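Kapitel 9
Flechtkörbe: Rand, Wandung, Boden

Rechteckige Körbe für Backwaren werden nach Randaufbau und Dichte des Geflechts eingeteilt.
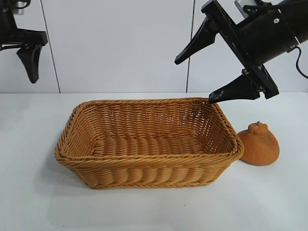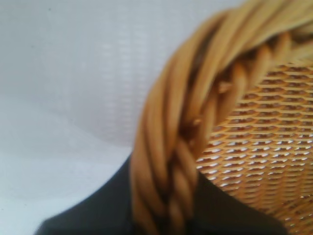
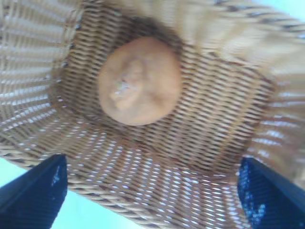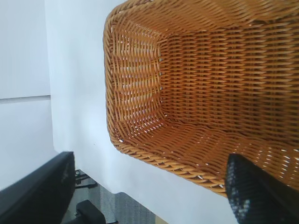 Geflochtener Korb, Rand und Wandung

Der gedrehte Rand schließt die Wandung ab und nimmt beim Anheben die Last auf. Offene Zwischenräume lassen Luft durch und halten Krümel nicht zurück. Abschnitt 9.1 behandelt die Randformen, Abschnitt 9.2 die Bodengeflechte nach Lindqvist.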